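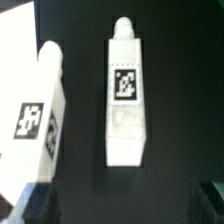
Welcome to the question page of the Evuria Touch Rugby Club. We wrote these answers for new players and for parents, and we try to keep them short. If you don't find your group, ask any coach in a club shirt. Last update: May 2025.

Who can join the club?
Everybody from the age of 11. We have a junior group, an adult group and a social group for people who only want to run a little and meet others. It is not necessary that you played before.

Is touch rugby dangerous?
There is no tackling. A defender stops you with a touch of the hand, and then you roll the ball and the play continues. Small injuries can happen, mostly in the ankle and the fingers. If you had an operation in the last year, please speak with your doctor first and tell your coach.

How much does it cost?
The fee for the season is 300 for adults and 75 for juniors. You can pay it in two parts, the first when you register and the second before the end of April. A first training is free, and you may come to a second one free also if you are still not sure.

What must I bring?
Water, a light shirt and shoes with short rubber studs. Metal studs are not allowed on our fields - this is the rule of the ground and we can't change it. You may also play in normal running shoes when the grass is dry. Please leave rings, watches and long earrings at home.

Where do I park?
Use the parking lot on the Gikano Street side. The small lot next to the clubhouse is for people with a disability and for the team which visits us. On match days the gate closes when the first game starts, so it is better to come early.

Who are the coaches?
Unathi Motaung trains the juniors. Riaan Tshabalala and Yolandi Joubert share the adult group, he takes the defense and she takes the attack. The social group has no fixed coach, but Anathi Jacobs opens the field and brings the balls.

What happens if it rains?
We train in normal rain. When there is lightning we stop at once, and everybody goes into the clubhouse for 30 minutes after the last thunder. If the field is closed, we send a message to the group phone list before lunch. No message means that there is training.

How do you choose the team for the Skornel Cup?
The coaches choose 14 players for each match. They look at form, at fitness and at how often you came to training. A player who missed many trainings can still be chosen, but it is more difficult. The list is on the clubhouse door two evenings before the match, and also on the phone list.

Can my child play in two groups?
Yes, if both coaches agree. In the weeks with a tournament we prefer that juniors play only in one group, they get tired more than they say.

I lost my club shirt. Can I buy another?
Yes, write to Charmaine Mnguni with your size and your number. We order new shirts only a few times in a season, so you maybe have to wait. Until then you can borrow one from the box in the changing room. Please wash it before you give it back.

Can I get my money back if I stop?
Before your third training, yes, the full fee. Later we return the second part only, and only for an injury or a move to another city. Send us a short letter with the date when you stopped.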